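Keeping a workbench in order: cables, gloves and the small tool case

I have in Kivcombe a workshop with one good wooden table, and for years everything was lying on it. These are the habits that helped me.

Start with the cables. Wind each one after use and close it with a strip of cloth tape. A thin cable which is left on the table will always catch on something. 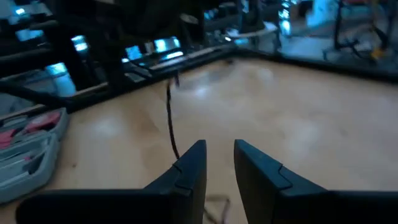
For long lengths I use a spool. Wind slowly and let the cable turn the way it wants. Cut nothing longer than 2 meters if you don't need it – short pieces are easier to store.

Gloves should have one fixed place. I put mine at the back of the table, as a pair.
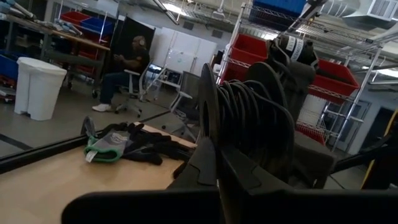
Marking the spools with the length saves a lot of measuring, a reader wrote to me, and I do this now also. Paint marker holds better than paper.

Storage bins I sort by color: red for fasteners, blue for electrical parts. Write the rule on the shelf, or guests will make their own.
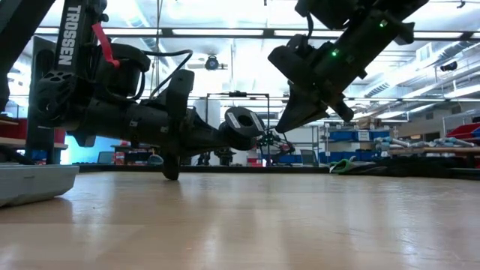

Kivcombe, March

I oiled the table again this month. Use a thin coat, wait 14 hours, then wipe with a dry rag. Keep the tool case open only while you work – dust goes into the compartments very fast. 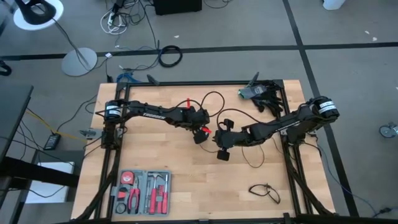

Lundgren asks if the molded case is worth keeping when the tools inside get replaced. I would keep it, if the new handles fit. Otherwise a piece of foam, cut with a sharp knife, does the same job.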